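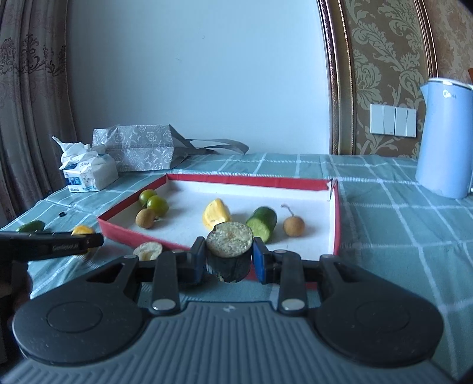

Dallham is looking for readers of old family letters. We need people who can read handwriting in Czech or Slovak and type it into a simple form. The work is done from home, 2 hours a week, for 14 weeks beginning in June. Experience with archives is welcome but it is not required. We pay 60 dollars for each finished folder. To apply, please write few lines about yourself to Maya Dabbas and tell which language you read best.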